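Home | Shop Notes | Opinion | Parts Swap | Contact

Build the Hands First
By Viorica Nikolovski

Most people who join the Trondlow shared workshop to build a robot start with the arm. I think that is the wrong end. An arm is bolts and motors, and you can buy a decent one. Grippers you can hold in your own hands cost less and teach you sooner what the job asks for.

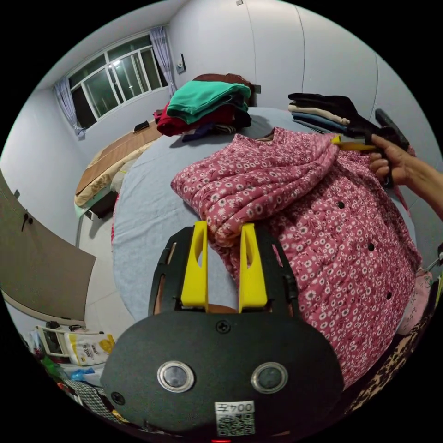 I spent 325 dollars on my first arm kit and it sat in a box until January. By then I had changed my mind about what I wanted it to do. I wanted laundry folded, and the kit's claw was meant for blocks.

Cloth is hard on a design. A block has sides. A quilted jacket is thick at one seam and thin at the next, and it sags wherever you aren't holding it. 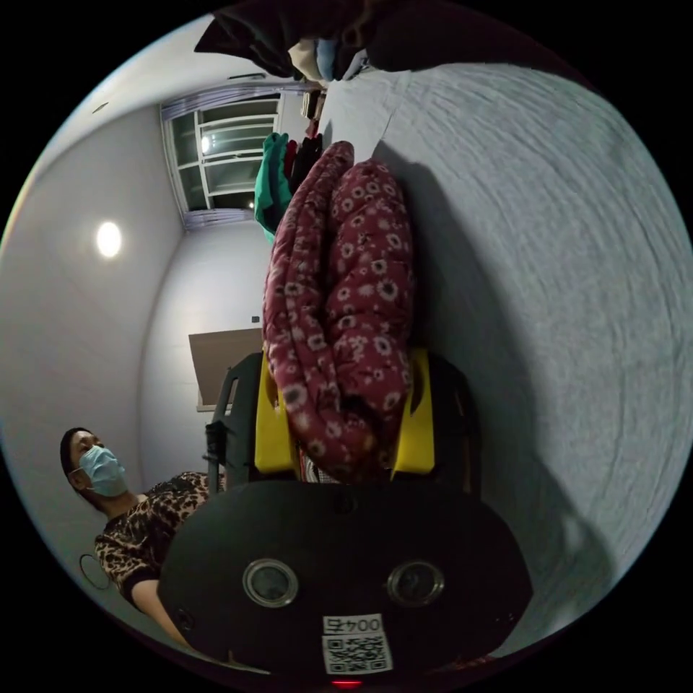 Finger shape is where home builders should spend their evenings. Biljana Softić and I argued over this at the bench for most of a winter. She wanted soft pads and I wanted stiff jaws. Something padded, like a maroon flowered quilt bunched up between two yellow jaws, shows you more about grip than a bench test with a foam cube. She still likes pads. 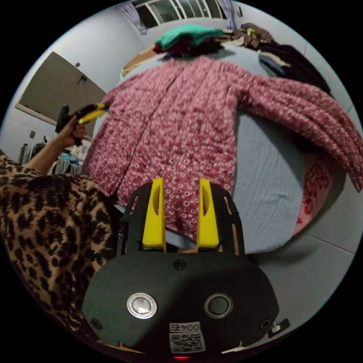
The usual objection is that working a gripper by hand isn't robotics. I don't agree. You learn how far the fingers must open, how low they have to come in, and when one hand needs the other. Our shop log has 811 entries now, and the useful ones are about sleeves and hems.

I would also keep the work in ordinary rooms. A clean table hides the problems.

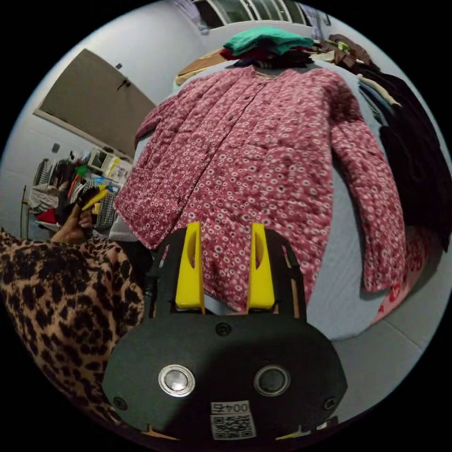 Quilted jacket laid flat on the bed, gripper fingers at the hem.

Buy the arm later, when you know what it has to hold.

Related
Skondar servo horns, four months on
Sharing a bench at Flelport
Is the Delić controller board worth the wait?

Contact the editors | © 2022 Trondlow Shop Notes | Back to top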